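The Case Against the Half Fold

Most advice on folding jeans treats the garment as a flat rectangle with a crease down the middle. Fold leg over leg, halve the result, halve it again, stack. The method is quick and it photographs well, but it ignores how a pair of jeans is built. Denim is not of uniform thickness. The waistband is several layers deep, the side seams are felled or overlocked, and the back pockets add another layer exactly where the first horizontal fold tends to fall. A stack of eight folded this way leans, and the bottom pair takes a crease at the knee that survives two washes.

My position is that the fold should be planned from the heaviest part of the garment outward, and that the bed is the right place to do it. I will take the bed first. A table is firmer, and people who fold for a living prefer one, but most domestic tables are too short for a full trouser leg and sit at a height chosen for eating. A mattress gives the full length. It also gives slightly under the waistband, which lets the thick end settle while the leg stays level. The drawback is friction. Jeans dragged across a bedspread pull it along with them, so the cloth has to be lifted and set down.

Lifting raises the question of where to hold. The hem is the usual choice and the worst one, as the weight of the waistband then swings free and twists the leg. A hold taken in the body of the garment, close to the seat, keeps the heavy end under control.

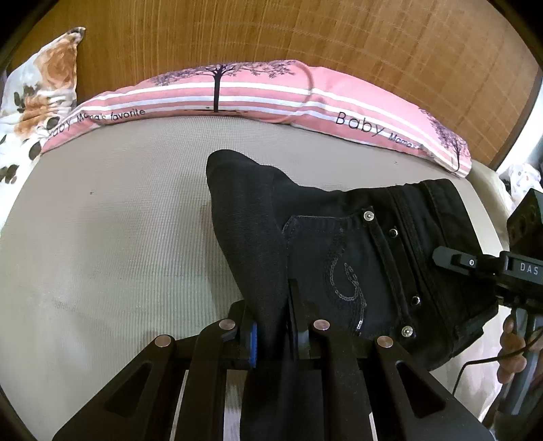
Should decorated pockets be folded to the inside or the outside?
To the inside, with the pockets facing each other and a leg layer between them if the cut allows it. Sequins and beads abrade neighboring cloth, and studs leave small round impressions in anything soft stored beneath them.

That answer has a cost. Putting the pockets inside makes the package thicker at one end, and a drawer of such packages fills unevenly. The correction is to alternate direction, waistband left and then waistband right. I have kept black jeans in this arrangement since September, in a Fjeld drawer insert that was designed for sweaters, and the stack has stayed level. I don't claim this proves much. It is one drawer, in a dry house.

Xóchitl Cortés, who has edited my column for longer than either of us would like, holds that rolling makes the whole discussion unnecessary. Her argument deserves a fair hearing. A roll has no sharp crease, it stands on end, and it can be taken out without disturbing its neighbors. For travel I concede the point entirely. In a drawer I do not. A roll begun at the hem finishes with the waistband on the outside, where the stiffest part of the garment has the least reason to stay put. A roll begun at the waistband holds better, but the core is lumpy and the leg wraps around it in a spiral of uneven tension.

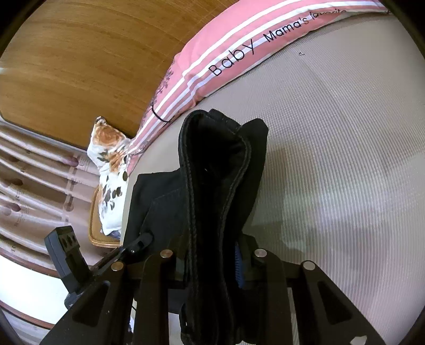

There is also the matter of seams. In a rolled garment the side seam travels around the outside of the curve and is held there under slight strain for as long as the roll is stored. In a flat fold it lies along one edge. Stretch denim will tolerate either treatment for a few weeks. Over a season I would expect the rolled seam to show a ripple, and on black cloth a ripple catches dust and light in a way that faded blue conceals.

Black denim has its own requirements beyond this. Dye rubs off along any hard edge, so the fewer hard edges the better. Two soft folds in the leg are preferable to one pressed fold, and the garment should go into the drawer without being flattened by hand. The habit of smoothing a finished stack with the palm adds nothing except wear on the topmost crease.

I would accept one compromise with the rolling party. Fold the leg in thirds toward the waistband and leave the last turn loose. The package will stand on edge if its neighbors support it, the pockets remain covered, and the seam stays straight. It needs a drawer at least as deep as the folded pair is wide, and many bedroom drawers fall short of that. In a shallow drawer, lay the pairs flat, alternate the waistbands, and put the ones with studs on the bottom with a sheet of plain cotton underneath.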